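Holloway Garment Care Label Transcriptions

Version 6

Overview

A table of care label text taken from second-hand clothing, with one row per label. It was put together to test parsers that turn free-text washing instructions into structured fields. The release holds 1,891 rows from 597 garments. Many garments carry more than one label, and each label gets its own row.

Files

labels.csv – the full table, UTF-8, comma separated
garments.csv – one row per garment, joined on garment_id
symbols.txt – codes used for washing, bleaching, drying and ironing symbols
CHANGES – differences between versions

Fields in labels.csv

garment_id: integer, stable across versions
label_pos: neck, side seam, waistband or other
lang: two-letter language code, or mul if the label mixes languages
text_raw: text as printed, line breaks kept as a vertical bar
text_norm: lower case, abbreviations expanded
fiber: fiber content string, empty if missing or unreadable

Unreadable characters are entered as a question mark. A literal question mark has not been found on any label so far.
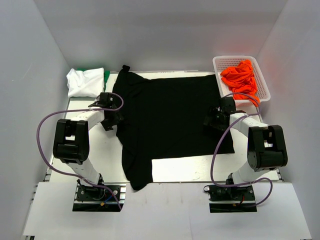 Textile Records Group, Greltosbridge

Transcription

Labels were typed by hand in Mirnis and checked by a second reader. Where the two readings differed, both are kept in text_raw, separated by a double slash, and text_norm follows the second. Labels printed directly on the fabric are included and have label_pos set to neck or other.

Splits

400 garments are assigned to train and the rest to test. The split is by garment, so labels from one item never appear on both sides.

Known problems

Fiber percentages do not always add up to 100. These are printing errors on the labels and were left alone. Dark T-shirts with worn neck prints have a high share of empty fiber values. Versions before 4 used a different code for tumble drying; run the Zodis converter with the --old-symbols flag before merging.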